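Kalliopi Stojanović
21/05/2026

1/ Our short report on camera placement is out today. Ebenezer Ofori and I have been at it since January. I'll go through the method and the main result in a few posts.

2/ The question was a small one. If you train an arm to move a block to a hand-drawn target, which camera does it lean on: the fixed one that sees the whole table, or the small ones near the gripper?

3/ We used a block and a marker-pen loop. No printed tags and no stencil. Each loop was drawn by hand, so they wobble and the line has gaps. We wanted targets that differ a bit from one to the next.

4/ A person drove the arm for the training runs. We recorded 500 of them and kept all the camera views in step. Pauses and second tries at the grasp stayed in. We only threw out runs where a recording was missing.

5/ We then trained the same policy three ways: fixed view only, close views only, and everything together. Same network, same training time, same runs. Each version got 100 test trials, with the loop redrawn between batches.

6/ A trial passed if the whole base of the block ended up inside the line. Touching the line was a fail. Ebenezer judged them all without knowing which version was running. He'd like it noted that this took a very long time.

7/ Main result: all views together did best. Fixed view only came second, 13 passes behind. It usually got to the right part of the table and then closed the fingers a little too early or too far over.

8/ Close views only was the weakest. Once it had the block it placed it well, but it often set off the wrong way at the start. When the target isn't in view there is very little to go on.

9/ We also tried hiding one view halfway through a trial. Losing the fixed view after the grasp did little harm. Losing it before the grasp nearly always meant a fail. I had expected the close views to matter more at that stage.

10/ Faint lines were a problem for every version. Where part of the loop had rubbed away, the arm tended to stop short on that side. We redrew 5 of the worst loops and ran those trials again. Both sets of scores are in the appendix.

11/ Fixed camera first, then two close views. 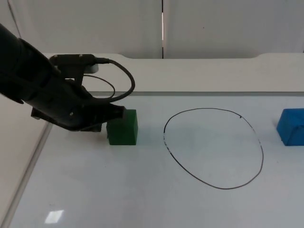
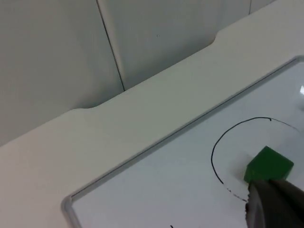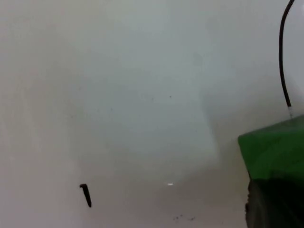

Geddes Robot Learning Group, Prarkance Institute

12/ Limits. One arm, one table, one kind of task, and the lighting hardly changed. I wouldn't use these scores to choose cameras for a warehouse. They say something about reaching and placing on a plain white surface and not much beyond that.

13/ Someone asked about the drawing. We did the loops freehand with an ordinary board marker. If you want to repeat this, wipe the whole board between batches, as old strokes do get picked up as part of the target.

14/ Next we want to try targets that aren't closed, such as a plain line or a corner. Ebenezer is drawing up the pass rule for those now. The report and the trial sheets are on the group page, and replies are open if anything in the method isn't clear.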